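## How a Hinge Works

A hinge is a joint that lets one part turn while the other part stays still. Doors, lids, and gates use hinges. So does the cover of a hardback book, where the cloth along the spine bends each time the book is opened.

A common door hinge has three kinds of parts. The flat plates are called leaves. One leaf is fastened to the door and the other to the frame. Along the edge of each leaf is a row of short tubes called knuckles. The knuckles of the two leaves fit between each other, and a metal rod called the pin slides through all of them. The door turns around the pin. The line through the middle of the pin is the axis.
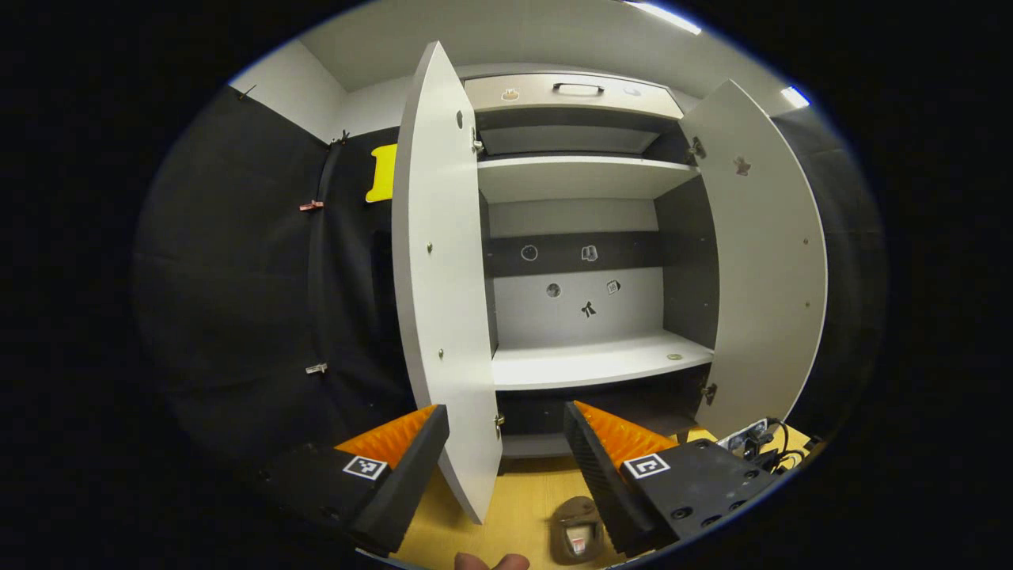 Every point on a door moves along part of a circle. Points near the axis make small circles. Points far from the axis make large ones. A door handle is placed far from the hinges for this reason. Pushing there takes less force, but the hand has to travel farther.

Try this test. Open a door slightly. Push it with one finger next to the handle. Then push it 10 centimeters from the hinges. The second push must be much harder to move the door at the same speed. Keep your other hand away from the hinge side, where fingers can be pinched.

A hinge also carries weight. The door pulls away from the frame at the top hinge and presses toward the frame at the bottom hinge. Heavy doors often have a third hinge. The old barn door at Gruvholm has a mass of 168 kilograms and hangs on long iron straps, which spread the load over more of the wood.

When a hinge squeaks, the pin and knuckles are rubbing. A drop of oil makes a thin, slippery layer between them.

**Words to know**

- **Leaf:** a flat plate of a hinge
- **Knuckle:** a tube that holds the pin
- **Axis:** the line a door turns around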